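How I Bag and Tag Homemade Bread for Giving Away

Posted 13 April 2025 in Kitchen Projects

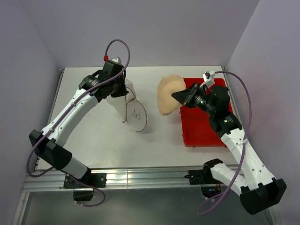 Can you put homemade bread in a plain paper bag?

Sure you can, as long as the loaf has cooled all the way through and somebody's going to eat it soon. Paper keeps a crust crisp and lets the inside dry out a little, so for a soft sandwich loaf you'll want a liner inside the bag or a plastic bag once it gets home.

I give away a lot of bread. Drasness has 3000 people in it and I sometimes feel like I've handed a loaf to half of them (I have not, but there was one stretch before Easter when it felt that way!). For years I wrapped everything in a dish towel and then spent weeks trying to get my dish towels back. A white paper bag with a round tag on a string looks so much nicer, and it costs next to nothing.

What you'll need

A cooled loaf, any shape
A white paper bag with a flat bottom
Parchment paper or a deli sheet
A round paper tag with a hole in it
Thin brown string or kitchen twine
A hole punch
A fine-tip pen
A tray to work on

About the bags. Get the kind with a bottom that opens out into a rectangle and stands up by itself. The flat kind they use for greeting cards and candy will fight you the whole way. Make sure they're sold as food safe, too, and not just as gift bags. I buy mine from Dunum Paper Goods, and I go one size bigger than I think I need. A loaf always looks smaller on the counter than it does halfway into a bag.

Step 1. Let it cool

Give it 2 hours on a rack. More if it's a big round one. I know, I know, it smells amazing and your neighbor's home right now. But a warm loaf steams up the bag, the bottom goes limp, and the crust you worked so hard for turns to leather. Feel the underside. If there's any warmth at all, go do something else for a while.

Step 2. Clean up the loaf

Set the bread on your tray and brush off the loose flour and seeds with a dry pastry brush. Do this on a tray with a lip! I used to do it straight on the counter and I was finding sesame seeds in the silverware drawer for days. Turn the loaf over and get the bottom as well, that's where most of the mess hides.

If you're slicing it for them, slice it now and push the slices back together. I don't usually slice. My aunt likes it thick and my neighbors on Umbridge Street like it thin, and I'm staying out of it.

Step 3. Wrap it in a sleeve of parchment

Cut a sheet long enough to go around the loaf with a bit of overlap. Leave the ends open. The sleeve keeps butter or oil from making those see-through spots on the paper, and it makes the loaf slide in much more easily. A plain flour-and-water loaf can skip the sleeve, but anything with milk or eggs or cheese in it really shouldn't.

Step 4. Open the bag properly

Put your whole hand inside and push the bottom corners out from the inside until it stands up. If the bag is wrinkled from being stored at the bottom of a drawer, don't worry about it. A few creases look fine on white paper. What you don't want is a tear along the side seam, so run your finger down it and check.

Step 5. Load it

Long loaves go in standing on end. Round ones are easier if you lay the bag on its side, hold the mouth open with one hand, and slide the bread in with the other. Then tip the whole thing upright and give it one gentle tap on the counter so the loaf settles. Pick it up by the bottom at this point — holding a loaded bag by the top is how I lost a very nice rye.

Step 6. Fold the top

Press the air out, line up the front and back edges, and fold down twice. Make each fold a good inch or so and run your thumbnail along the crease. If there isn't enough paper left for 2 folds, your bag's too small and you should switch it now. I've tried to cheat with tape and it always pops open in the car.

Step 7. Make the tag

I keep mine simple. A round tag, an outline around the edge, and a little line drawing in the middle — a wheat stalk, a chicken, a flower, whatever I can manage that day. You can draw them or buy a rubber stamp. On the back I write what kind of bread it is and what's in it. Please do write down nuts, seeds, dairy and eggs, even if you think the person knows.

Don't use a gel pen. It smears on coated tags. I use a Fothergill fine liner and let the ink sit a minute before I touch it.

Step 8. Tie it on

Punch a hole through the folded part, near the middle, so you go through all the layers at once. Thread the string through the tag first, then through the bag, and knot it in back. Leave the string long enough that the tag hangs loose and can be turned over. If you tie it too short, the tag sticks straight out and people rip the bag trying to read it.

A few odds and ends

Rolls: 7 dinner rolls fit in my usual bag, stacked in their parchment, with enough paper left over to fold.

Rainy day: carry the bags in a tote or a plastic bin. Wet paper gives up fast.

Freezing: don't freeze bread in the paper bag. Take it out, wrap it tightly in plastic, then put it in a freezer bag. I write this on the back of the tag when I'm giving someone two loaves.

Making them ahead: you can stamp and string a whole pile of tags any evening you feel like it. I keep mine in an old cookie tin with the hole punch. Bag the bread the same day you're giving it, though, as close to leaving the house as you can stand.

Next time I'll write up the egg bread that goes in most of these, the recipe still needs a little work on the baking time.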